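Group 9 – final report, draft 3 (word count still over, will trim the intro if we get time)

# Where does the food go? Shared fridges and food waste in a student building

## What we set out to do

Food waste in shared kitchens. We all live in one or moan about one, so it seemed a fair topic. The question we settled on in the end: does food get thrown away in shared fridges because people buy too much, or because they lose track of it? Our first question was much bigger (the whole of Sallalgate, shops included) and we were told to cut it down. Good advice.

The building is Dorow House on Sallalgate. Seven kitchens, plus the common room one that everyone uses at lunch. We left out the ground floor kitchen as it was being redecorated for half the term.

## Background

Short section, most of the reading is in the appendix. The main thing we took from it is that people are bad at guessing their own waste. Ask someone what they binned last week and they remember the big stuff, a whole loaf, a bag of salad. They forget the half tin of beans. So a survey on its own wasn't going to be enough and we needed to look in the bins as well. Not a popular job.

There is also a difference between waste that could of been eaten and waste that couldn't (peelings, bones, tea bags). We only counted the first kind. Banana skins caused an argument. Left out.

## Method

Two parts.

**Part one – diary sheets.** A sheet on each kitchen door for 3 weeks. Anyone throwing food away wrote what it was and ticked a reason: out of date, gone off, cooked too much, didn't like it, didn't know whose it was. That last box we added after the pilot, when people kept writing it in the margin.

**Part two – fridge checks.** Same time every evening, 7pm, one of us looked through each fridge and noted anything past its date or plainly gone off. We didn't move or bin anything. We wrote it on the Cirnus sheet (Cirnus is the free spreadsheet tool the course uses, bit slow but it did the charts).

We also did a small side test on labels. Two of the kitchens got a roll of stickers and a pen on a string. The rest got nothing. Rules for the sticker kitchens were as simple as we could make them: your room, the date you opened it, nothing else.

## Results

207 items written on the diary sheets over the full run. Reasons, biggest first:

- out of date or gone off – by far the most
- didn't know whose it was
- cooked too much
- didn't like it (13 items, nearly all of them from one batch of soup)

So buying too much doesn't come out as the main story. We had expected big weekly shops to be the problem. Kitchens where people shopped once a week weren't clearly worse than the ones where people popped out most days, though the numbers in each kitchen are small and we wouldn't push that far.

The fridge checks back this up. What we found past its date was mostly at the back or on the bottom shelf, behind something taller. Yoghurts, open jars, ham. Salad drawers were grim everywhere. Things on the middle shelf at eye level hardly ever showed up in our notes.

Size of fridge seems to matter as well. The smaller ones had less hiding in them, you open the door and you've seen the lot. Glass doors are better again for this, in our view, though we have no figures to prove it.

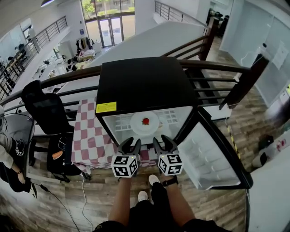 ## The sticker test

Mixed. In the first week the sticker kitchens did really well, almost everything labelled. Second week the pen went missing in one of them and labelling more or less stopped there. The other kept going to the end and had the lowest number of "didn't know whose it was" ticks of any kitchen.

Stickers didn't do much for the out of date pile. People labelled the cheese and then forgot the cheese. One comment on a sheet read "at least I know its mine now".

## Problems

- Diary sheets got wet. Two had to be copied out again and we may have missed lines.
- Some people plainly didn't fill them in. The bins had more in them than the sheets said, every time we compared.
- 7pm was a bad choice, everyone is cooking and you're in the way. We'd do mornings.
- Milk. Nobody agreed what counts as gone off. We went with the date on the bottle.
- The Hutapea survey form we borrowed for the follow up questions was too long, most people stopped halfway. Results from it not used.

## What we'd suggest

Cheap things first. A "use me first" tray on the middle shelf of each fridge. Keep the tall bottles in the door so they don't block the view. Stickers yes, but with a pen that's properly tied on, and a spare.

A weekly clear-out would help too but only if people get a day's warning. Kitchens that already did this without warning had the most complaints in the comments, mainly about good food going in the bin.

If the building ever replaces the big fridges we'd ask for smaller ones, one between fewer people. Running costs would need looking at, we ran out of time for that bit.

## Still to do before handing in

Fix the chart labels (kitchen 4 and 5 are swapped). Add refernces. Page numbers. Put the blank diary sheet in the appendix.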